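Notebook, bimanual cell, August, started 8:40 am

Picking up from where I left the handoff planner. Short version of the state of things: Grutbridge (our bridge process between planner and the two arm drivers) was dropping the second arm's trajectory whenever both got sent inside the same tick. Fixed that, I think. New problem behind it, see below.

First thing, rebuilt Grutbridge from clean. Stale message headers again. If you pull the branch and get a type mismatch on startup, wipe the build folder, don't go hunting in the source like I did for an hour last week.

Timestamps. Left driver stamps joint states on read, right driver stamps on publish. So right always looks fresher than it is. Moved both to stamp on read. Lag plot now sane: the two traces sit on top of each other except when the disk logger flushes. Logger flush still blocks the publish thread, which is dumb, put it on the list.

10:15. Tray demo, left and right both on impedance mode, stiffness as in Dilleck config. Ran the block pick with perception live. Dilleck config has the wrist joint limits from the old gripper mount still, so planner refuses grasps it should accept. Edited my copy only. DON'T commit until someone checks the cable slack on the right wrist at the new limit.

Perception notes:
- segmenter fine on blue blocks, solid on the table surface
- blocks inside clear plastic come back with ragged masks, pose fit wobbles in yaw
- the pale green ones in a pile get merged into one big blob. Expected. The splitter only looks at depth edges and depth through/near the translucent bin is garbage
- tried color-only split, worse
- turned off temporal smoothing to see raw yaw. Wobble is in the mask, so smoothing was hiding it, not causing it

Collected 375 frames of static table for the mask tests, saved under the usual path with suffix _tray. Reran the segmenter over all of them with the new threshold. Yaw spread on the small block went down to 3 degrees, was 6 before. Long blocks hardly changed, they were OK anyway. Threshold change is in the branch, it's one line in the perception yaml.

11:50. Planner. Collision scene had the tray as a solid box, so nothing inside it was ever reachable, the planner just times out and says "no path" with no reason given. Need a better message there! Spent too long thinking it was IK. Replaced the box with four thin walls and a floor. Grasps from above now plan first try most of the time. Side approach still fails, walls padded too much. Padding is global in the scene file (who did this) so I can't lower it for the tray without lowering it for the table edge as well. Per-object padding = small change in the scene loader, maybe half a day with tests.

Lunch, then arm-arm collision.

1:30 pm. Here is the new problem. With both trajectories actually going out in the same tick, the arms can now be commanded into shared space at the same time. Before the fix the second one was getting dropped so we never saw it. Nice. Planner checks each arm against the OTHER ARM'S START POSE and not against its moving path. Confirmed by reading the code, and by replaying a log in sim: the two gripper hulls overlap near the middle of the table partway through the handoff. On hardware I kept speed scaled way down and my hand on the stop, did not let it run to that point.

Options:
(a) plan both arms as one big system. Correct, slow. Tried it in sim, solve times all over the place
(b) plan one, then plan the other against a swept volume of the first. Conservative but simple
(c) leave the planner alone, add a zone lock in the bridge. An arm has to hold the lock to enter the center strip

Going with (c) for now, want (b) later. Lock lives in Grutbridge next to the tick scheduler. Request, grant, release on exit plus a margin. If the holder faults it does NOT auto release, operator clears it by hand.

Wrote the lock, 2 states became 4 as always (free, requested, held, stuck). Ran the sim batch overnight-style but at lunch speed: 1,107 handoffs with randomized start poses, zero hull overlaps, but 6 deadlocks. All six look the same. Left holds the lock and waits on right to reach the pre-handoff pose, and the pre-handoff pose is inside the strip. So of course right can't get there. Pulled the pose back out toward the right arm's side, need to rerun the batch.

3:20. Hardware, single arm moves only with the lock on, one loose block in the lower middle as target for the right arm, left parked pointing inward with fingers open. 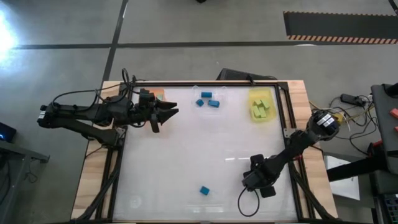 Thư Doãn: the lock margin should scale with speed. At the slow setting your fixed margin is fine, at full speed the arm that just left hasn't really left when the release goes out, the driver is still settling. Use the measured joint state for release, not the commanded one. Also please don't bury "stuck" in the bridge log, put it on the operator panel or people will just restart the whole thing and the lock comes back free with an arm sitting in the strip.

Both fair. Release was on commanded state, yes. Changed to measured, with velocity under a small threshold before the zone counts as empty. Startup case is worse than the speed one: on boot the bridge should look at both arms and start in "stuck" if either one is in the strip. Added. Panel message not done, Jamness front end is pinned to an old message set and I don't want to touch it today.

Egger log viewer chokes on the new lock topic btw, shows it as raw bytes. Need to regenerate its message definitons too. Until then use the plain text dump.

To do
- rerun sim batch w/ moved pre-handoff pose
- per-object padding in scene loader
- "no path" message should say which object blocked
- logger flush off the publish thread
- cable slack check, right wrist, before Dilleck limits go in
- stuck state on the panel
- margin vs speed, Thư has a formula from the old cell, ask

5:05 pm. Batch running, arms homed and powered down. Branch pushed minus the Dilleck edit.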